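Equipment > Kitchen and Bench > Halline Counter Arm
Last updated Mar 10, 2022
2 min read

The Halline is a bench-mounted arm with a two-finger gripper, sold to people who would like a machine to do the kitchen chores. It can do 5 of them. Our list of kitchen chores runs to 58.

Picking up a spatula is on the short list, and we're prouder of that than we probably should be. A flat utensil on a flat counter is a rotten thing to grab. Every new grasp gets its first tries in simulation, where dropped cutlery costs nothing and the neighbours don't complain.

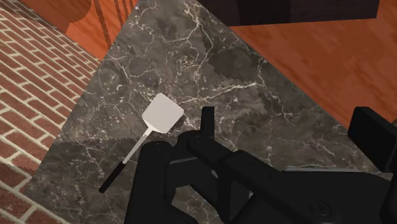
Flipping an egg is still listed as "in progress" - Rocío Garrido in our test kitchen prefers the word "scrambled". Wiping down works well on stone and tile, less well on anything you've just varnished.

Supplied with arm, clamp, power supply and six spare finger pads in a grey pouch. The colour can't be changed. Dishwasher loading is sold separately, once we've got it to stop at the first plate.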